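Grollel Household Words

A word list of everyday talk about linens, laundry and mending

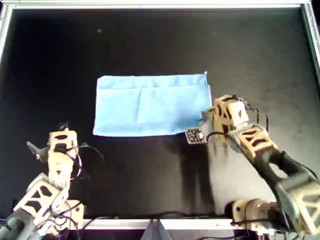
Grollel began as a folder of notes on my kitchen shelf and has grown into a list of 1242 entries, each one a word or short phrase that people use at home when they talk about cloth. Some are plain enough (airing, hem, dish towel) and some I had never heard until a reader wrote in with them. I hope you'll find a few that your grandmother used!

What's in the folder

words.csv is the main file, one entry per line. The columns are word, meaning, sentence, region and source. The sentence column is my favorite, so please do read a few of them before you load the whole thing into something clever.

variants.csv holds spellings that differ from the main one. It has 78 lines and points back to words.csv by the word itself, so if you rename an entry you'll need to rename it there too.

notes.txt is where I put the arguments. There is a long one over whether "tea towel" and "dish towel" deserve separate entries (they got them in the end, and I still go back and forth).

Where the words came from

Most came by letter and email from readers of the Skovside newsletter, who were asked what they call the things in their linen closet. Almost 700 came that way. The rest are from the Nic Aodha notebooks, a set of household account books whose owners kindly let me copy out the laundry pages, and from my own family, who talk about ironing more than is usual.

Region is whatever the sender told me. If they left it blank I left it blank, and I'd ask you not to fill it in by guessing from the spelling.

Known problems

Bedding is covered far better than curtains. There are 16 entries marked "unsure" in the meaning column, mostly words for folding a sheet with two people, where the letters flatly disagreed with one another. The accents in the older entries went missing when I moved from Serero to plain CSV - I'm putting them back as I find them, and it's slow going.

Using it

You're welcome to use the list for teaching, for puzzles, for spell checkers or just for reading over coffee. Please keep the source column with the entries if you pass them along. Sending in a new word is easy: add a line to the bottom of words.csv, or email it to me and I'll add it myself, usually in the evening.

Kept by Ifeanyi Ogundipe. Last tidied in November.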